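Ticket 277 – Bin clearing, mixed household items
Status: open
Site: Kostby
Software: Nornell picker

Problem: Arm clears rigid items but stalls on soft ones. Operator wanted to know if the cell can take over tidying the returns bins on the evening shift.

Log, November

9:40 a.m. Ran 40 picks with the default grip force. Bottles and small cylinders fine. Cloth dropped twice on the way out, then the planner timed out with error 371.

11:15 a.m. Lowered approach height for soft items. Cloth now lifts, but sometimes drags whatever is next to it – rubber toys mostly.

1:30 p.m. Reran after a restart. Same error when a cloth is touching another item. Items standing clear of each other are picked first, as expected.

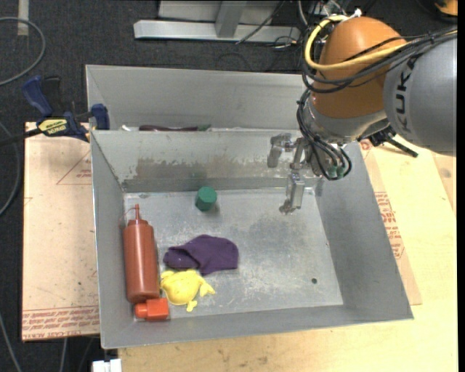
2:05 p.m. Segmentation treats cloth and toy as one object if they touch. Sent logs to Mbwambo support, linked to ticket 253.

Answer to operator: not yet. It can do hard items with a person checking the bin after. Leave cloths to the evening shift until the Ira update is in.

Next step: retest with the new mask settings.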